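The Pull Tab Years: An Afternoon With Desmond Haddad 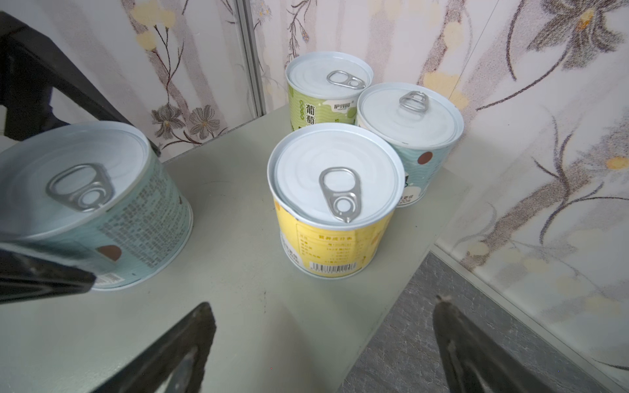
Ring pulls, still attached.

I got to Desmond Haddad's place at two in the afternoon and we didn't sit down until almost three, because he wanted me to see the garage first. He's been writing down what people in Tesville drink since he was a teenager (yes, really!) and the garage is where the notebooks live, along with a chest freezer, a canoe and more soda crates than I could take in.

"My wife thinks it's a book," he told me. "I never said it was a book."

What it is, as far as I can tell, is a history of the corner store cooler. Desmond worked in one from the age of 19, a place called Akbulut on the hill road, and he started keeping a list of every drink that came through the door, mostly to settle an argument with the owner over whether anybody bought the celery soda. (They did. One man, every morning, and he took it home in his coat.)

I asked what the cooler looked like back then and he closed his eyes to answer, which I loved.

"Cola on the left, because the delivery guy was left-handed and that's where he put it. Then orange, then root beer, then the stuff Mr. Akbulut liked, which was cherry juice and a salty yogurt drink. And one shelf at the bottom for whatever came in by mistake."

The bottom shelf is what he really wanted to talk about. A wholesaler would send the wrong case, or a customer would ask for something from home and Mr. Akbulut would track it down and have to buy 100 of them to get one. So down at knee level you'd find grass jelly, barley tea, tamarind, sweet coffee, coconut with bits in it. Kids dared each other to try them. Desmond says he owes his whole palate to that shelf and I believe him, having now eaten his cooking.

"Hưng Triệu used to come in after school and translate the labels for us," he said. "He was nine or ten. He made half of it up! He told me one of them was medicine for horses, and I drank it anyway."

I called Hưng later to check. He laughed for a good while and said he had no memory of any horses, but it sounded like him. What he did remember was the price stickers, which Mr. Akbulut put right over the ingredients, so he'd stand there picking at the corner with a fingernail until somebody yelled. He runs a bakery now and stocks a winter melon drink next to the register. "It's for my mother," he said. "And two other people, I guess."

Back to Desmond's kitchen. He'd put out a plate of pickles and a loaf from the Vevolby bakery, and poured us both something pink and fizzy without telling me what it was. I asked about the cans themselves, because I'm old enough to remember the tabs that came all the way off, and my brother cutting his foot open on one at the lake.

"Oh, we made chains of those," he said. "Curtains! My cousin had a curtain of them in her bedroom doorway and you couldn't go to the bathroom at night without waking the whole house."

Does he miss them? He thought about it. "I miss the noise. I don't miss the lake."

I'd been told to ask him about Rasen, a local ginger drink that people in town still get a little misty about. He went straight to the notebook for it. The first batch was mixed by Safta Avram in the back of her laundry and sold in borrowed bottles, and Desmond has her recipe, or a version of it, written on the back of a parking ticket. She wouldn't give amounts. He has tried it over and over and says it always comes out like dish soap.

"She told me to add the lemon when it sounds right. When it sounds right! I've been listening to that pot for years."

I wondered if he'd ever sell the notebooks, or hand them to the library. Mabli Parry at the branch on Mill Street has asked him more than once, and even offered a shelf. He says he's thinking about it. There are 1,000 drinks on the list now, and the last one went in this September, a cucumber soda his granddaughter brought home from a school trip.

"Was it any good?" I asked.

"Terrible," he said, and got up to see if there was any left.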